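Workshop notebook, May
Refund calculator, Hetari branch

Morning

Continued with the refund estimate tool for the Hetari site. The old version takes gross wages and gives one number. This is too simple, and two testers understood the number as a promise. I changed the label from "Your refund" to "Estimated refund". I also moved the withholding field to the first screen, where people have the pay slip still in hand.

Ran the batch of 1000 test returns from Mikesance. 13 of them gave a wrong sign, so a refund was shown where the person owes tax. All have a side income and no estimated payments. I suspect the self-employment part is added after the credits and not before. To check in the code, not only in the spreadsheet.

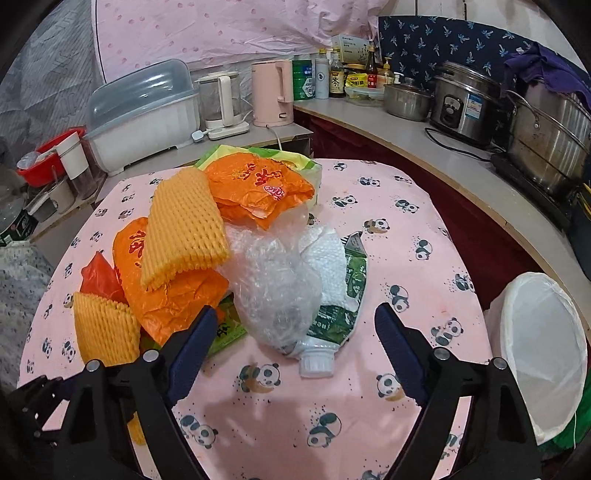
Afternoon, 2:30

Found it. The order was wrong in the Obeidat module, as I suspected. After the fix 3 returns are still wrong, and they are all part-year residents. I leave them for tomorrow. Please do not merge my branch before this.

Rounding: we agreed on whole dollars everywhere. The summary page still shows cents. Small thing, but it looks careless next to the official form.
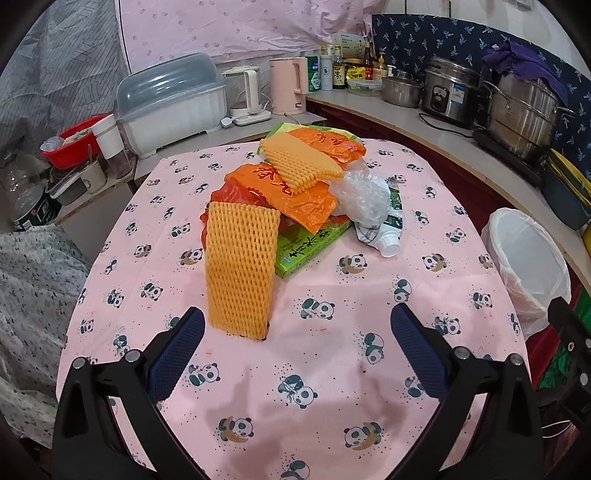

The savings page needs better categories before the Detulov demo. It asks the user what he will do with the refund, and offers "debt", "emergency fund" and "other". In my test almost everything landed in "other", and then the page has nothing useful to say. I would like to split it by ordinary spending, and groceries should come first. Fruit in an orange foam net and food in a green cardboard box would go in the same line, I don't want the user to sort his shopping for us. The default amount for the emergency fund is now 500 dollars, it was empty before.

Open points
- part-year residents
- cents on the summary page
- ask Mikesance if the test returns include any with dependents over 17
- text for the case when the result is zero, at present the page is blank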